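The Night Ferry to Grotus

Busisiwe Mtshali had 277 coins in a sock, and the ferry to Grotus cost 167. She was eleven and she had done the math four times!

"One way?" asked the woman at the window.

"One way," said Busisiwe, and oh, how grand it sounded.

Her grandmother lived up past the Prisetti bakery, in the house with the crooked blue gate, and she made a plum soup so good that people had been known to propose marriage over it. It was April, the plums weren't even close to ripe, and Busisiwe didn't care one bit. She wanted the stairs that creaked, and the radio, and the big bed under the roof.

The ferry left at dusk. She stood right at the front with her hood up and the spray in her teeth, and she sang every song she knew, and then she made up a few (the one about the goat was the best). An old man with a fishing rod clapped after each one and asked for the goat again.

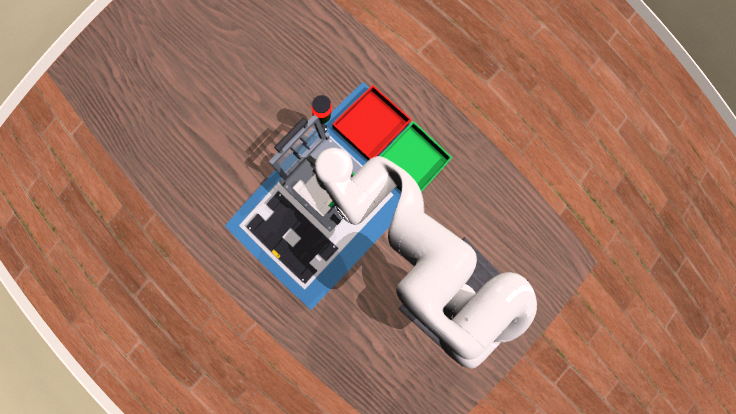
A white arm over dark brown wood.

Then came the lights! First a handful, low on the water, then the whole hill of them, climbing up and up. She found the bakery. She found the bend in the road. And there on the dock, waving a dish towel over her head like a flag, was her grandmother.

"Your mother called!" she shouted across the water. "You are in so much trouble! Are you hungry?"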